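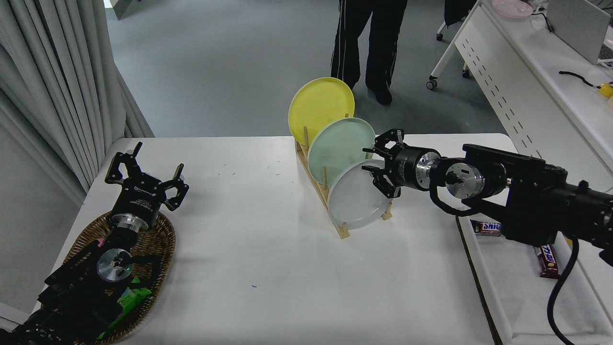 Semana corrida, escrevo isto às 1030 da noite com o chá a arrefecer. Mudança quase feita. Quase. Faltam os livros e a caixa dos cabos que ninguém quer abrir.

O que aprendi: a cozinha primeiro. Sempre. Na outra casa deixei-a para o fim e comi torradas em cima de um guardanapo uma semana inteira. Desta vez loiça arrumada no primeiro dia, o resto que espere. Dormi num colchão no chão e nem me importei.

Contas, para quem perguntou: a carrinha da Hekar levou 15 caixas em duas viagens, bem melhor do que eu temia. O Lautaro Medina ajudou com o sofá, que não passava na porta, depois passava, depois não passava outra vez. Tirámos os pés. Passou. Devo-lhe um jantar (Lautaro, se estás a ler, escolhe tu o sítio, menos o da esquina).

Os vizinhos ainda não os conheço. Ouço um piano por volta do fim da tarde, sempre a mesma música, sempre parada no mesmo compasso. Começo a torcer por quem toca.

Internet: nada. Estou a usar os dados do telemovel. Liguei para a Droltley, deram-me o número de pedido 2213 e um "aguarde contacto". Aguardo. Já liguei outra vez. Continuo a aguardar.

Coisas que faltam: cortinas no quarto, uma lampada decente no corredor, tapete para a entrada, mudar a morada em 5 sítios diferentes. E descobrir que chave é a pequenina que veio no molho, já experimentei em tudo.

Em março quero ter isto com cara de casa. Amanhã há mais, vou dromir.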